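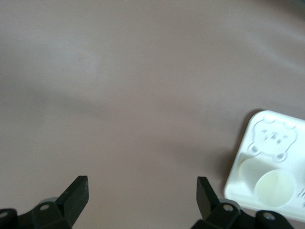

Can a player marked doubtful still suit up, and what happens to my fantasy lineup if he does?

Posted by Viorica Krasniqi

Hi everybody, first time posting over here, so please be gentle with me! I joined my nephew's fantasy football league this fall after years of watching games with my husband and only half paying attention, and I've gotten a lot more attached to my little team (the Stodora Street Stompers, thank you very much) than I ever expected to.

My trouble is with the injury labels. My best running back missed all of practice with a hamstring problem and was put down as doubtful. I took that to mean he was out, so I moved him to my bench and started a backup who ended up with 3 points. Then my running back dressed for the game after all and played a good part of the second half! I lost by 4 points and I have been hearing about it at every family dinner.

So my questions are these. What do the words really mean, questionable and doubtful and out? Does missing practice count for more than the label does? And is there a time of day when I can check and know for sure who is playing, so I'm not sitting there in my church clothes refreshing my phone right up to kickoff? My nephew says I should "just watch the reports," but he has never once told me which reports or when, and I suspect he likes it that way.

We play on the Fledard app, if that makes any difference. Thank you all so much in advance.

Milovan Delić

Welcome, Viorica! I've been running a league with my old coworkers for longer than I'd like to admit, and I still get burned by this a couple of times a season, so please don't feel bad about it.

The labels are easier to live with once you have the order straight. Questionable means the team isn't certain whether he'll play. Plenty of questionable players do end up playing, and with some veterans I hardly blink when I see it. Doubtful means the team thinks he is unlikely to play. Most of the time he won't, and you made the right call benching him, even though it came out badly. Out means out, and you can move him without another thought. There used to be a label called probable as well, which the league dropped some years back, and you'll still hear older fans (me, for instance) use it out of habit.

As for practice, you'll see three terms in the reports: full participation, limited participation, and did not participate. I pay the most attention to the last practice before the game. If a fellow sits out early in the week and then works up to limited and full, I feel pretty good about him. If it goes the other way, limited first and then nothing at all, that worries me a great deal, because he may have tweaked something partway through. Also look at the reason given. Some established players get a rest day and show up on the report as not practicing, and it doesn't mean a thing. An illness is different from a hamstring too. A man can miss two days with a stomach bug and feel fine by game time, while a hamstring can look all right in warmups and then grab him on the first long run.

Now for the part you really want. Teams have to turn in their inactive list 90 minutes before kickoff. For a 1:00 game in the East, that's 11:30 in the morning. Set an alarm on your phone for 11:35, look once, make your changes, and go enjoy your lunch. The late afternoon and night games have their own lists, so if your doubtful player is in one of those, try to keep somebody on your bench who plays at the same time or later. If all your backups play early, you can get stuck with nobody to swap in.

One more little thing: being active doesn't promise you he'll play much. Sometimes a coach dresses a hurt player for emergencies and he stands on the sideline in a big coat all afternoon. I lost a playoff game to our friend Kovačević that way, with a receiver who was active and finished with zero catches, and I have the group texts to prove it.

I don't use Fledard myself, so do check whether your league locks each player at his own kickoff or locks the whole lineup at the first game. It's usually somewhere under league settings, and you may have to ask whoever set it up. If everything locks at once, ignore most of what I said about the late games and play it safer.

Good luck to the Stompers!

trikine183

doubtful = bench him, every time. you'll be wrong once in a while, so what. questionable I just go by whether he practiced at all on the last day

on Fledard tap the little red letter next to his name and it opens the injury note. ours locks player by player but your commissioner can change that

Viorica Krasniqi

Oh, this is wonderful, thank you both! I had no idea about the red letter, I thought it was a decoration. The alarm is set for 11:35 and I'm not telling my nephew a word of it.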